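4.2 Refusal to comment as a reporting device

Esi Ansah and Ľubomír Šťastný
June - 3 comments - 12 shares

The line "declined to comment" is often treated as proof that a reporter was fair. We doubt that it shows much at all. In our sample of 204 celebrity news items, the phrase appears most often in the last paragraph, after the claim has been made, repeated and given a headline. A reader who stops early never learns that the other side was asked.

We also question what "asked" means. Of the 18 desk editors we spoke to, 8 could not say how long a publicist had been given to answer before the story ran. One editor at Piltero recalled a request sent at night for a piece already laid out. The published item said only that the singer's office "would not discuss the matter" - a wording that makes silence sound like a choice.

Earlier work on the gossip pages of the Lostwood papers took such lines at face value and coded them as balance. That seems generous. A coder sees the phrase and ticks the box, and the score goes up whether or not a real chance to reply was given. 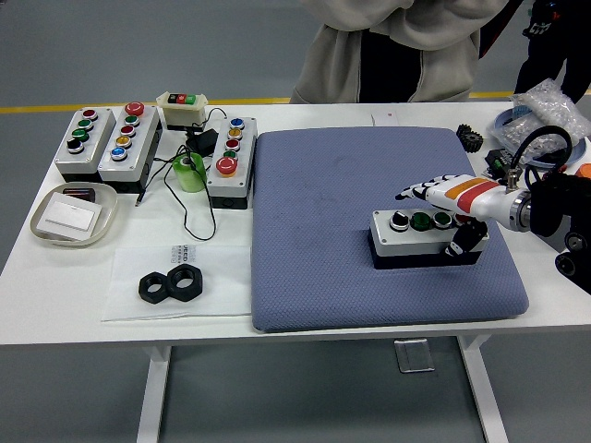

Figure 3. A hand and a control box with push buttons.

Camacho objects that we are too hard on the desks. In her view a short deadline is normal in this trade, and publicists know it and use it, letting the clock run out so that they can complain later. We accept that this happens. We have seen no evidence that it happens often, and the editors who told us so gave no cases we could check.

Nor do corrections settle the question. Arriaga's archive goes back to 2000, but its corrections are stored apart from the stories they correct, and many carry no link in either direction. We could match up to 18 of them with confidence. Claims that the celebrity press now corrects itself faster than it used to should be read with that in mind.

For the rest of this section we therefore code a refusal as balance only when the item states when the request was made and to whom. This rule is strict, and it will miss some honest reporting. We prefer that to counting a stock phrase as a fact.

Contact the authors | Copyright Itine | Back to top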